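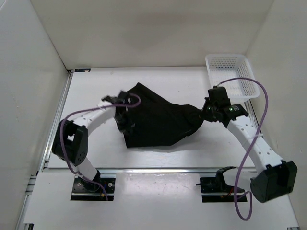

Zaugg has a new phone out and it's the one the company couldn't afford to get wrong. The Novside goes on sale this month after slipping from June, and after last year's model, which drained its battery overnight and shipped with a camera app that froze, plenty of owners had already moved on. First thing you notice is the finish. Matte black, proper matte, about as shiny as a crumpled black cloth hanging over a white table. Fingerprints don't show. Dust does, a bit.

Features > Phones > Zaugg Novside
2020-11-11
188 shares | 30 comments

The screen is flat. Good. No curved edges to set off by accident when you're reading in bed, and the bezels are slim without being silly. Bright enough outdoors, though the auto setting hunts up and down on a cloudy day and I ended up turning it off.

Battery is 4000 mAh, which sounds ordinary in a year when everyone is chasing bigger numbers. It lasts though. A full day of maps, calls and far too much video, and I was still plugging in at bedtime with some left. Fast charging is in the box. Headphones aren't.

"We spent most of the year on standby drain," says Ľubica Skála, who ran the hardware side of the phone from Zaugg's office in Plultville. "Boring work. You can't put it on a poster." She won't say much about the old model except that the team read every complaint. Every one? "The rude ones twice."

Software is where it gets messy. Brelalero, Zaugg's skin on top of Android, has been cleaned up and the settings menu finally makes sense, but there are still two photo galleries and niether can be removed. The weather widget wants an account. Why? Skála says the second gallery goes in an update. No date given.

Camera: fine in daylight, good even. Skin tones look like skin. Low light is slower than it should be and moving kids come out as a smear. The zoom is best left alone past the first step.

Calls were clear, the speaker is loud and slightly tinny, and the fingerprint reader on the side worked nearly every time, gloves aside. One random restart in my time with it - during a software update, so I'll let that go.

Price is the odd part. Zaugg is selling it direct first, with stores to follow, and trade-ins on the old model get a better rate then you'd expect for a phone with that reputation. If you still have one in a drawer, dig it out before ordering.

Related
Zaugg Novside: all the colors compared
Brelalero settings to change first
Is 4000 mAh still enough?
Selling your old phone without getting burned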